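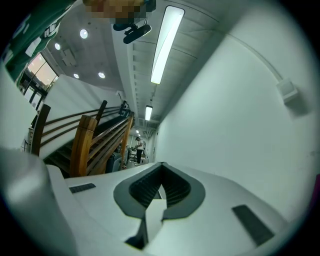
Hand-held gripper from underneath, by the stairs.

Ernik project, Korkport building
Minutes of the gripper fault meeting, Wednesday, April 3, 2019

Present: Bernadette Calloway (chair), Vaughn Obi, Engelbert Ammann, Shirin Arabzadeh, and me, Keisha Hutchins, typing as fast as I can.

We started late while Vaughn looked for the pad. The last minutes were approved with one fix: I had written that the Idetti arm was down until July, and it's the second Idetti that's down until July. Sorry, Engelbert, I know you got phone calls over that.

1. What happened

Bernadette asked Vaughn to tell it from the beginning and asked the rest of us to hold our questions, which we mostly did.

Vaughn was on the upstairs landing with one of the hand-held grippers, doing the pick-up-and-carry runs, and he had a full water bottle in it. He was on his way to the stairs when the bottle slid down and out. It bounced a couple of steps and ended up at the bottom. Shirin was down there, off to one side, and it missed her. She says it wasn't close, Vaughn says it was close enough, and Bernadette asked me to write down both (done!).

When he turned the gripper over, the ribbed pad had come away from its recess along one edge and was hanging on by the glue at the other. He'd been squeezing with normal force and hadn't noticed anything odd in the trigger. He stopped for the day, put the gripper in the drawer, and then forgot to put a tag on it. So the next morning I picked it up and used it. I did a good stretch of runs before I looked, and yes, I felt pretty silly. Nothing fell that time, but I was only moving sponges.

Bernadette said the missing tag bothers her more than the pad does. Pads come off. She doesn't want a gripper we know is bad going back into somebody's hand. Vaughn agreed and said it was on him. I said I could have looked first too.

2. Why the pad came off

Engelbert had the pad and the housing on the table and passed them around. His view is that it's the glue. The old pads from Kowalczyk came with adhesive already on the back, and this last batch came bare, so we've been gluing them ourselves. Some of us clean the recess first and some of us (me) give it a wipe with a sleeve. He could see dust on the back of the failed one where it hadn't stuck.

He also did a pull test over the weekend with the luggage scale. A pad on a clean recess, left overnight, held well past what any of us can squeeze. One glued in a hurry and used right after let go at 900 grams. He was very clear that this is one pad and one scale and please would we not put it in a slide.

Shirin wondered about plain wear. According to her log, that gripper had 4000 closes on it, and the pad was meant to be swapped before it got that far. We then spent a long time on whether the log counts the little half squeezes people do while they're waiting. It does. So the number is high, but we can't say how high, and Engelbert still thinks a worn pad would go smooth before it ever fell off. The ridges on this one looked fine to him. Left open. He's going to glue up a worn one properly and see if it holds.

Vaughn asked whether the same thing could happen on the Idetti arm, given that it uses the same pads. Engelbert said sure it could, and that the arm would just keep on going with no pad, where a person would at least stop. The pads on the arm are from the old batch. Bernadette wants them checked anyway, before it runs again.

3. What to do with the recordings

Shirin brought this one. We have 28 recordings from the morning I was using the bad gripper, plus Vaughn's from the day before, and we don't know when the pad started to lift. She'd like to toss all of mine and keep Vaughn's up to the one with the bottle. I said some of mine looked perfectly normal. She said that's kind of the trouble with them, the grip is off and you can't tell by looking. I gave in. They go in a separate folder marked "loose pad" and stay out of the training set. Vaughn's last few go in with them.

Bernadette asked if we'd still make the 100 for the stairs part by the end of the month. Vaughn thinks yes if we get another good gripper. I think it'll be tight. We didn't settle it.

4. Carrying things on the stairs

This took up most of the meeting, to tell the truth. Bernadette wanted to stop all stair work. Vaughn said the stairs are the whole reason we're in this building and asked for soft things only. Shirin pointed out that people who have nothing to do with Ernik walk through the downstairs hall all day long and don't look up, and why would they.

Where we ended up, for now:

Nothing hard, heavy, or full of liquid goes on the stairs or the landing. Sponges, towels and the empty plastic cups are okay.

One person carries and another one stands at the bottom and stops people coming through. If you're alone, you don't do stairs.

Tug the pads on both sides before every session. It takes a second and I've already caught Vaughn skipping it, this afternoon.

Bernadette will look at it again once Engelbert has finished his glue tests.

5. Tags

We do have red tags, it's just that they live in Engelbert's desk. They're moving to the gripper drawer. If anything feels wrong, tie one on and write what it was, even if all you've got is "feels weird."

6. Who's doing what

Engelbert: reglue the pads on all the hand-held grippers, clean recess, overnight wait. Check the arm. Ask Kowalczyk if we can get the sticky-backed pads again and what they cost now.

Shirin: move the recordings, and put a pad change date in the log.

Vaughn: write up the bottle for the building office, one page, by Friday. Tape a line on the floor downstairs for the person keeping watch.

Me: tags, and a note on the drawer about cleaning before you glue (no sleeves).

Any other business

The landing is still too warm in the afternoons. Bernadette will ask about a fan again.

Next meeting same time next week, in the small room if we can get it.

K. Hutchins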